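**Nurero restoration of Fultwood: did they change the grade or is it my telly?**

**marlo_reels**

Finally sat down with the new Nurero disc of Fultwood last night and I'm a bit rattled by the colour. I've owned this film on VHS, two DVDs and a telly recording with ads in it, so I reckon I know what it looks like, and what it looks like is brown. Lovely muddy tobacco brown from start to finish. On the new one the boarding house scenes have gone this cool greenish grey and the skin tones look seasick.

Has anyone else got it? Disc is number 233 in their line if that helps. I've been through all my picture settings twice and my partner has asked me to stop.

**dutchangle54**

It's meant to be green! I saw a 35mm print at uni and the boarding house was absolutely that colour. The brown was the old DVD master, which was pulled from a print that had faded to buggery. You got attached to the damage, mate. Happens to all of us (I still miss the hiss on mine).

**Patience_Gully**

> I saw a 35mm print at uni and the boarding house was absolutely that colour

How many years ago, and how many beers? I don't mean to be rude but "I remember the print" gets trotted out in every one of these threads and memory for colour is rubbish, mine included. Also which print? They'd all been through different labs by then.

I think Nurero have a house look. Compare their Abreu disc, same cool shadows, same slightly minty whites. Two films shot by different people in different countries and they come out looking like cousins.

**dutchangle54**

One beer. It was a Film Society screening and they only had the one esky.

Fair point on Abreu though, I haven't watched that one through.

**marlo_reels**

OK so I'm not going mad, or at least I've got company. The Abreu comparison is interesting. I put them on back to back this arvo and the whites do lean the same way, but Abreu has proper blacks and Fultwood doesn't. The stairwell scene, where she's waiting for the phone to ring, used to drop away to nothing behind her. Now I can see the wallpaper.

**kettleblack**

Colour chat is beyond me.

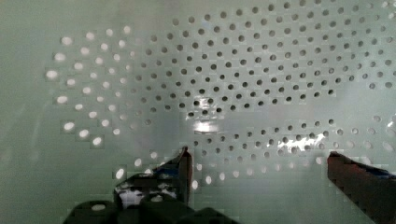
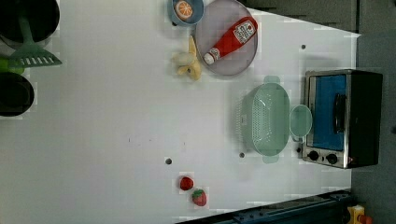

Anyway. I like the wallpaper! There's a whole business with the wallpaper in the book, she picks at it while he's on the phone to the bank, and for years I assumed they'd just left it out of the film. Seeing it turn up in the back of the shot was the best bit of the disc for me. If the lab found it in the negative then it was there to be found.

**Patience_Gully**

It being in the negative doesn't mean it was supposed to be seen. Cinematographers expose for a bit of safety and then print down. You can haul all sorts of stuff out of the shadows on a scan, light stands, the side of a flat, somebody's thermos. The finished film is what they struck prints of.

**kettleblack**

Yeah, I know that in theory. But then why dress a wall nobody was going to see? Wallpaper costs money and this was a cheap picture.

**Patience_Gully**

It's a location! It was somebody's house. It came with wallpaper.

**sprocketjoe**

Late arrival with a bit of actual info. The booklet has an essay by Alasdair Paterson, who supervised the transfer, and on page 15 he talks about the grade. He says they worked from the camera negative with one surviving release print as the colour reference, and that the director of photography had died before the work started, so it was never signed off by anyone who was on set. He's pretty open about the boarding house being a judgement call. His words are that the reference print was "cooler than anyone on the team expected".

So Dutch has a leg to stand on. Doesn't settle the blacks, he says nothing on those.

**marlo_reels**

Well, bugger. I bought it without the booklet, the standard edition just has a cardboard sleeve. Seems mean to put the one useful bit of information in the fancy box.

**sprocketjoe**

The fancy box was limited to 773 copies too, so good luck. I can type up the relevant paragraph for you tonight if you don't mind my spelling.

**marlo_reels**

Yes please!!

**Brostari_fan**

Can I put in a word for the sound while everyone's fighting over the picture. The reel change at 54 minutes used to have a massive thump and a dip in the music, and it's gone now, clean as anything. Whoever did that deserves a raise. And the rain on the tin roof in the last reel is so much louder, I had to pause it and check my own gutters.

On the colour, I watched it on a projector and it looked good to me. Greenish, yeah, but it's a film about people stuck in a boarding house in winter. I wouldn't expect them to look healthy.

**Patience_Gully**

Projector with what lamp? Half of those push green out of the box.

**Brostari_fan**

I don't know what lamp. It's a projector. It was on special.

**dutchangle54**

Never change, Patience.

For what it's worth I've now watched all of Abreu and I'm coming halfway over to your side. The hospital stuff at the start is supposed to be blazing hot and everyone looks like they've been kept in a fridge. I still think Fultwood is right. But I can see how somebody who graded both might have a favourite setting.

**Patience_Gully**

I'll take halfway.

**marlo_reels**

Has anyone heard if the cinematheque is running a print in June? Someone at work said they were doing a boarding house double but she may have been thinking of last year. If there's a real print going through a real projector I'd drive up for it, and I'd take the disc with me on a laptop and be that person in the foyer.

**sprocketjoe**

Program's not up yet. I'll ask when I go in. Paragraph coming after tea, it's longer than I remembered.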